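Prev by Date | Next by Date | Prev by Thread | Next by Thread | Thread Index | List Home

Re: [softfood] Washing the play kitchen stuff??
From: Corina Zwahlen
Date: 2018-07-18

Gunda wrote:

> Hi all, I've inherited a huge tub of plush food from my sister-in-law
> (her kids are in middle school now, sob) and I want to get it clean
> before my two get their hands on it. Some of it is printed and some
> has felt sewn on. Can I just throw the lot in the machine? Also, do
> you keep EVERYTHING out at once or swap it around? The tub is
> enormous and I already know it's all going to end up under the couch.

Hi Gunda, and welcome! You've asked the two questions I have the strongest opinions about, so get a coffee.

Washing first. I do most of mine in the machine, cold, gentle, inside a zippered pillowcase (the mesh bags are fine too but felt snags on them, ask me about my late lettuce). I use maybe a third of the soap I'd use for clothes. The mistake I made the first year was the dryer. Even on low, the stuffing in the bigger pieces clumped up and my poor eggplant came out looking like a sock with a golf ball in it. Now they go on a towel on top of the dryer, and I squish them back into shape a couple of times while they dry, and it takes forever, and that's fine!

Anything with felt glued on (glued, not sewn) I only do by hand with a damp cloth and a drop of dish soap. Tug at the leaves a little and you'll find out fast which kind you have. And check the seams before they go in. I had a pear open up mid-cycle and I was picking fluff out of the lint trap until January.

If something has a rattle or a crinkle in it, hand wash. I once soaked a crinkly slice of bread overnight and it never crinkled again.

As for having it all out at once, no no no. I tried that at the Hancombe playroom when I was helping out there, one giant bin, and the kids just tipped it over and walked away. What worked was small sets. One plate, a handful of food, done. Then the plate turns into breakfast or a picnic or a restaurant and they'll stay with it for ages. Put the rest in a closet and swap when they start getting bored (you'll know, because the food starts flying).

Somebody on here, I think it was on the old Arkorstead list before it moved, was keeping a spreadsheet of her collection and had gotten up to 114 pieces. I am not that organized. I have two shoeboxes and a pillowcase.

On the printed ones, I'd test a corner. Reds are what I worry about. I had a tomato from one of those Spanos grab bags that turned a whole load pink, including a mozzarella, so now reds get washed with reds and everything pale waits for the next load. A splash of white vinegar in the rinse is supposed to help set the color. My mother swears by it, and I can't tell if it does anything, but I do it anyway.

Oh, and for the under-the-couch problem, a pool noodle cut to length and shoved along the gap. Ugly as anything. Works.

The small set I'd start you off with is some fruit and one silly thing, on a plate that's big enough for little hands to miss a bit. The silly thing matters more than you'd think, and for me it's always the ketchup, which goes on everything, bananas and strawberries included, with sound effects. It's also the piece I'd be most careful with in the wash, with so much bright red right up against a white label and that striped cap. I'd do that one by itself in the sink, cool water, in and out quick, and blot it with a towel before you leave it to dry. The banana bunch can go in the machine with your other pale things, though press the water out of each finger after or they stay soggy in the middle for days.

Corina 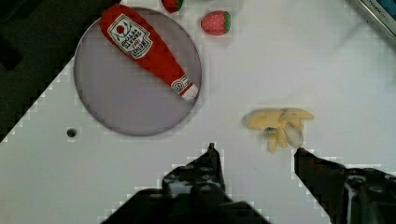
Related threads

Re: Felt leaves coming unglued, what are you using?
Stuffing: which kind doesn't clump
Plush pizza pattern, looking for the old one
Storage ideas for a very small closet
Re: Re: Pink mozzarella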